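Flutdale Household Services
How to Remove Hard Water Film from Glassware

Residents of the Flutdale service area receive moderately hard water. Over time, the minerals in this water leave a cloudy film on drinking glasses, vases and serving pieces. The following procedure is suitable for plain, undecorated glass. Painted or gilded items should be washed by hand with mild soap only.

What you will need
White vinegar
A plastic basin
A soft bottle brush
Baking soda
Two lint-free towels

Procedure
1. Wash each item in warm, soapy water to remove grease, and rinse.
2. Fill the basin with equal parts vinegar and warm water. Do not use boiling water, as sudden heat may crack the glass.
3. Lay the items in the basin so that they do not touch. Soak for 20 minutes.
4. Rub any remaining spots with a paste of baking soda and water. Use the brush for narrow necks.
5. Rinse under lukewarm water and dry at once with a clean towel.

Heavy deposits may need a second soak of up to 60 minutes.
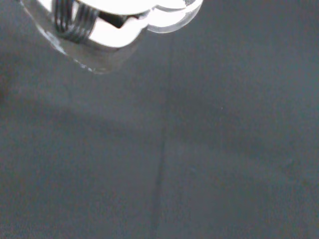

Film is easiest to find when the dried item is checked under a strong light against a plain background. Turn it slowly and look at both sides. On a clear piece with a scalloped outline, thick sections can shine almost pure white, and this glare should not be mistaken for mineral residue. Judge the thinner parts first, where gray shows faintly through the material. If a white patch stays in one place as the piece is turned, repeat step 4.

Store glassware upright. Customers in Treseck and Tostden may request a water hardness test strip at the service counter.

Last updated Tuesday, December 4, 2018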